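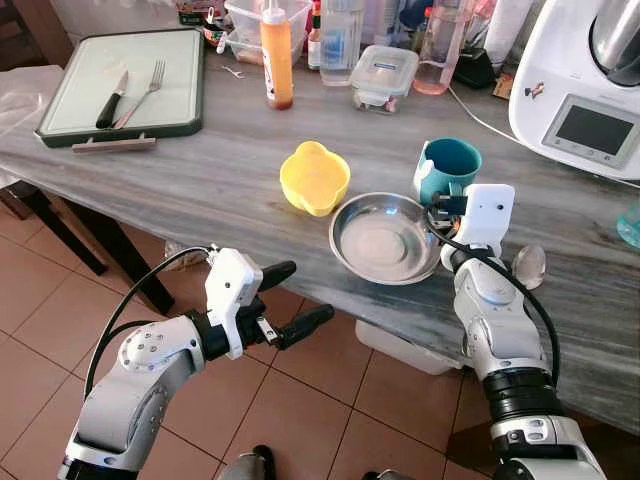
3.2 What stays on the counter

Kitchen storage studies tend to start with the cupboards. We found the worktop far more rewarding! It is where a household's habits pile up in plain sight, and even a short stretch of it can hold things from very different moments of a meal. Figure 2 is a lovely case: a cutting board with a knife and fork resting on it, a teal mug, an empty steel bowl near the front edge, and a row of containers and bottles along the back.

Following Landeg's coding scheme, we sorted each counter into three zones. The back zone holds what we call standing stock, the bottles and jars that people reach for and put back in the same spot. The middle zone is for work in progress. The front zone, the strip nearest the cook, turned out to be the liveliest of all, and the households we spoke to had strong feelings about it. One cook in the Juška group told us she could judge her whole evening by how much of that strip was free (we have since started doing the same at home).

Small items gave our coders the most trouble, and also the best discussions. A yellow flower-shaped silicone cup, like the one to the left of the bowl in Figure 2, might be coded as bakeware, as a serving dish or as a stray. Cheung and Yen at first disagreed on such pieces and settled on a simple rule: code the item by its nearest neighbor if the two are within a hand's width, and otherwise code it as single. Agreement improved a great deal after that, and the rule was easy to teach to new coders.

Cutting boards were treated as surfaces in their own right, so anything lying on one was logged to the board and left out of the zone count.

Figure 2. Kitchen counter with cutting board, mug, bowl and silicone cup.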